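Do Quilt Labels Tell the Truth? Local Claims About Handmade Bedding
Rostam Safavi
Project report, Textiles and Society
2025-01-22

Why I picked this

Shops in Ziltcombe sell a lot of quilts with the word "handmade" on the tag. My aunt bought one there in September and paid well for it. I doubted the tag, and I still do, so I made that my project. I wanted to know what sellers mean by the word and whether a buyer can check it.

What I did

I visited 6 shops and one weekend market in Graneseck and looked at 31 quilts that were tagged handmade, hand-finished or heirloom. I asked each seller the same questions: who pieced it, who quilted it, and was a machine used at any point? I also read what I could find in the Tillomley library, mostly pattern books and a local history with a chapter on church sewing circles.

What I found

Only 11 of the quilts came with a clear answer to all three questions. For the others I got "a lady up the valley" or "it's all done the traditional way." One seller at Matubbar Home told me that a quilt is handmade if a person guides the fabric through the machine. By that rule my jeans are handmade.

The local history was not much better. It says the sewing circles never used machines, but gives no source, and a photo in the same chapter has a treadle machine in it. I don't think the author looked very hard.
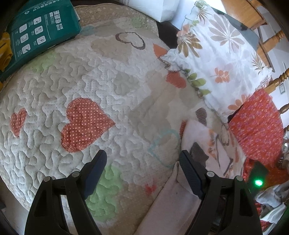

Stitching is the part buyers are told to check. The usual advice is that even stitches mean a machine and uneven ones mean a hand. I think this is weak. A practiced hand quilter can be very even, and a tired person at a machine can be very uneven. All-over wandering patterns are often done on a machine, but the pattern alone doesn't prove it. Looking at the back helps more, if the shop lets you unfold the thing. Two didn't.

Problems with my project

My sample is small and I chose the shops by bus route. I also went in expecting vague answers, which may have made me hear them that way. I could not test any claim, only write it down. A seller who gave clear answers could still be wrong.

If I did it again I would try to talk to the makers, and I would ask for the price before asking anything else. Several sellers got less friendly after my second question and I never did find out what those quilts cost.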